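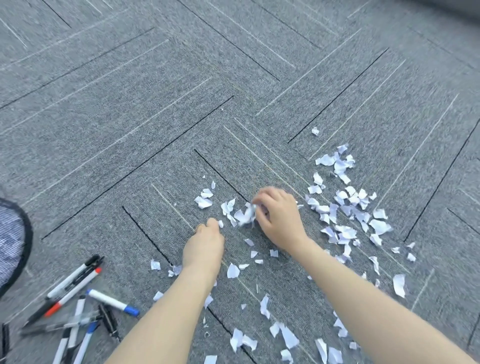
5.3 Picking up litter by hand

Reported success on tidying tasks depends heavily on what gets tidied. Most published trials use blocks, cups or toy fruit: stiff things, well spaced, each a comfortable fit for the grasp planner. Office floors are less kind. Of the 400 trials in the Brunwood set, 129 involve torn paper on carpet, and these are the ones on which we trust the headline numbers least.

Figure 4 gives a fair idea of the job. The scraps run from nearly confetti size up to palm size, they overlap, and striped carpet tiles put strong light and dark lines next to white edges. One hand seems to pinch a small scrap while the other keeps hold of a crumpled clump. We know of no planner that handles this holding and adding together. Kala, the strongest baseline we tested, treats each scrap as a separate object with its own grasp, and it counts a trial as done when no scrap larger than its detection limit remains. A janitor would not be allowed that rule.

There is also the question of what to leave alone. Pens and markers lie on the same floor, and the instruction "clean up the paper" says nothing of them. The Kalevthorpe protocol scores only the paper removed, so a policy that sweeps up a pen along with the scraps loses no points. We rescored all 129 trials with a penalty for disturbed items, and the ranking of the methods changed — see Section 6 for the full table.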